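## Washing wool blankets at home: what we learned in June

In the last letter we promised to write more about blankets, after so many readers asked the same thing: can I wash it myself, or must I bring it to the cleaner? We sent out a short list of questions in June and received 196 answers. Thank you very much for them. Some of you wrote two full pages, and we have read everything.

Most of the answers were about the older Palum blankets, the heavy ones with the woven border. These are pure wool and they can be washed at home, but not often. Once a year is enough for a blanket that lies on a bed. Between the washings it is better to hang it outside in the shade for one afternoon, on a day with a little wind, and to brush it lightly in one direction. Several readers in Hitov told us they do this on the balcony in early spring and again before they put the blankets away.

When you do wash, please use cool water and a soap made for wool. A bathtub works better than a machine if your machine is small, as a wet blanket is very heavy and the drum cannot turn it well. Put the soap in first and let it mix with the water. Then lay the blanket in, press it down with flat hands, and leave it for ten minutes. Do not rub and do not twist. Rubbing is what makes the wool shrink and become hard, even more than warm water does.
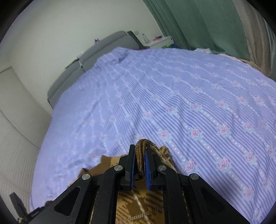 For rinsing, the water should have the same temperature as before. A sudden change from cool to cold is also not good for wool. Two rinses are usually sufficient, three if you used too much soap. One reader puts a small cup of white vinegar in the last rinse and writes that the blanket feels softer. We tried it on a Meijer throw from our own shelf and we think she is right, though the smell needed a day to go away.

Drying is the part where most mistakes happen. A wet blanket should not hang from two corners, or it will pull long and never come back. Roll it first in dry towels and walk on the roll with clean feet. After that, lay it flat on a rack, or over two lines so the weight is shared. It can take two days. Turn it once in the evening.

A few of you asked about moths. Moths like wool that has been worn and not cleaned, so wash or air everything before storage and close it in a cotton bag. Cedar pieces help a little when they are fresh, and they should be sanded every year. We do not recommend plastic bags for the whole summer.

The Zorkelora wool soap is again in the shop, in the 300 ml bottle. We received 200 bottles and will order again in the autumn. If you prefer to have your blanket washed by us, bring it to the counter before noon, and please remove pins and paper labels first. Blankets with a silk edge we can take only after looking at them.

In the next letter we will write about mending small holes, with a simple darning stitch which also a beginner can do.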